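Sewing cotton lace onto a denim skirt - prewash or not?
Posted in Sewing and Mending

I want to add white cotton lace to the hem of a denim skirt. The hem measures 131 cm and I have 124 cm of lace, so I'm already short. The lace is new and the skirt has been washed for years. Do I have to wash the lace first? I'm worried it will get even shorter.
mottled_hen

Tegan Ruddock
Yes, wash it. Cotton lace can shrink a few percent, and if that happens after it's sewn on, the hem will pucker. Put it in a mesh bag, wash it at the temperature you use for the skirt, and let it dry flat. Press it from the back with a cloth over it.
You'll need more lace either way. Buy enough for the full hem plus a little for the join - and wash the new piece too. Put the join at a side seam. Use a denim needle, size 90 or 100, and a slightly longer stitch. Go slowly over the side seams, where the layers are thick.

pinfold92
I never prewash and mine came out ok. Mine was polyester though. You could leave a gap at the back and call it a slit.

Tegan Ruddock
Polyester hardly shrinks, so that's a different case. One more thing for the original poster: if the denim still bleeds, wash the finished skirt in cold water with darks for the first few rounds. White lace picks up blue easily.
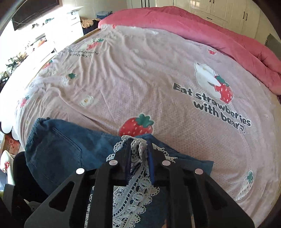

White scalloped lace and blue denim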